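Gresia Manipulation Group - Workshop Notebook

May 14, 2026
Entered by the bench lead, Havosar cell

Subject: Wrist-view grasp proposals on a littered floor, second round

The purpose of this round was to establish whether the change made to the proposal filter in April has reduced false grasps on surface debris. The earlier filter treated any compact dark region on a pale floor as a candidate object. On a clean floor this did no harm. Once the floor had collected grit, the proposer spent a large share of its attempts closing on nothing, and the operator had to stop the run by hand more often than the protocol allows.

The revised filter, which the group refers to as Holavura, compares two wrist views taken at different heights above the same point. A candidate is kept only if its outline shifts between the views in the way a raised object would. Flat marks, specks and wood grain should not shift in that way and should be dropped. The method needs no depth sensor and no new training data - it uses the wrist camera already fitted and the joint readings already logged.

Procedure followed:

1. Floor left unswept from the previous round. No debris added or removed.
2. Gripper opened fully and brought to the approach height with the fingers pointing down at the floor.
3. First view stored, arm lowered by 40 mm, second view stored.
4. Proposals computed with the April filter and with Holavura on the same pair of views.
5. Proposals from both filters written to the log. Arm moved only on the Holavura result.

A total of 121 view pairs were collected before the cell was released to the next user. 5 pairs were set aside on account of a late joint reading, and these are marked in the log and have not been deleted. They should be left out of any comparison until the timing fault has been explained. 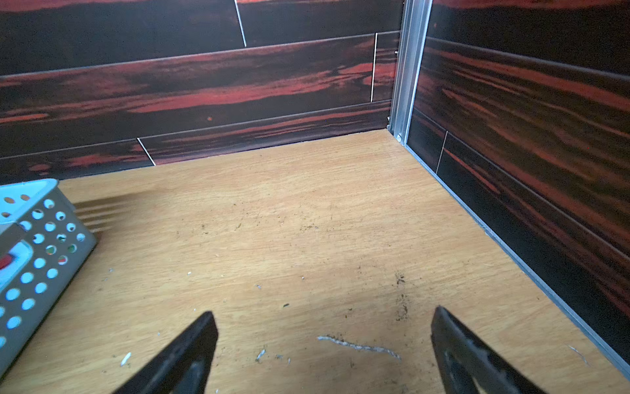
The April filter proposed grasps on dark specks throughout the session, with the worst results where specks lay close together and were merged into one region. Holavura dropped nearly all of these. It did less well with pale debris. A crumbly whitish streak on light plywood has low contrast and a soft edge, and the outline found in the first view was often not the outline found in the second. The filter then reads the difference as a shift and keeps the candidate. This is a fault in the matching step and should be recorded as such. The geometry is sound.

Two further matters were noted in the course of the work.

The wall panels carry a printed black and red wood grain with pale seams between the planks. Where a seam meets the floor, the proposer has at times taken the end of the seam for a thin upright object. The wall does stand above the floor, so the height test passes it, and correctly so by its own rule. The remedy is a workspace mask along the foot of the walls. The mask from the Warraich cell may be reused if the corner post and the metal edge strip are measured again first, as the two cells were not built to the same plan.

The perforated basket also deserves a note. Rows of round holes give the matcher many points that look alike, and a hole in one view is easily paired with its neighbor in the next. Objects seen through the holes make this worse. For the present, candidates whose outline touches the basket are to be sent to the slower matcher, and the added time is to be logged separately.

Assessment: the revised filter is accepted for dark debris on the pale floor. It is not accepted for pale debris. No claim should be made in the group report about floors of another color, as none has been tried.

Actions before the next round:

- Replace the single contrast threshold with a local one and rerun both filters on the stored pairs. The arm is not required for this.
- Draw the wall mask and enter the measurements in the cell file.
- Trace the late joint reading. Begin with the clock on the logging computer, which was restarted in April.
- Inspect the finger tips for wear and compare them with the spare set.
- Do not sweep the floor until the rerun is finished - a repeat of several pairs may be needed.

The raw views and both proposal logs are in the Havosar folder under today's entry. Colleagues wishing to use them should take a copy and leave the originals unchanged.

Recent entries
Wrist camera calibration after finger replacement
Proposal filter, first round: results on a swept floor
Warraich cell: wall mask and corner measurements
Slow matcher timing, Havosar cell

This site uses cookies to keep you signed in to the notebook. By continuing to read, you accept their use.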